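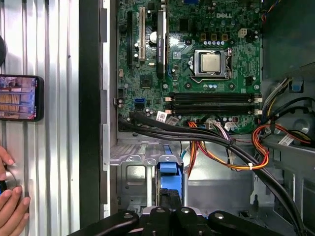 The vote opened at nine in the evening, Erkley time, and by ten Vasanthi Sastry had already decided it was a sham.

"It's 1,819 wallets," Kenneth Espiritu told her over the phone. "You can't rig 1,819 wallets."

"How many people is that?"

He didn't answer right away. She could hear him typing.

The proposal was simple enough on paper. Haltico would move 400 tokens a week out of the shared fund and into something called Skirkusari, a lending pool that paid more than any bank in town had ever paid on anything. Everybody who held a coin had a say. It said so on the front page, in large letters, next to a drawing of people holding hands.

Vasanthi had held coins since March. She had read the rules twice – both versions, the one they posted and the one they posted after that. In the second one, a vote counted by the size of the wallet. 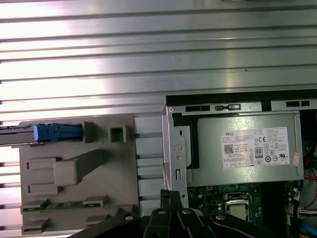
"So who's Lorna?" she asked.

"Which one? There's Lorna Dagdag and there's Lorna Layug."

"The one with 159 wallets."

More typing. Then a chair creaked, and Kenneth lowered his voice, though he lived alone on Paterson Street and always had.

"Those are community wallets," he said. "Styliani set them up. Lorna just looks after the keys."

"Which Lorna?"

"It's decentralized, Vasanthi."

"I'm asking who has the keys."

He said he would find out and call back. She made tea and watched the bar on the screen. No had been ahead all evening. At 10:40 it was still ahead, by nearly half. At 10:41 it was not, and a green banner thanked her for taking part.

The phone rang. She let it go a few times before she picked up.

"Good news," said Kenneth. "Turnout was terrific."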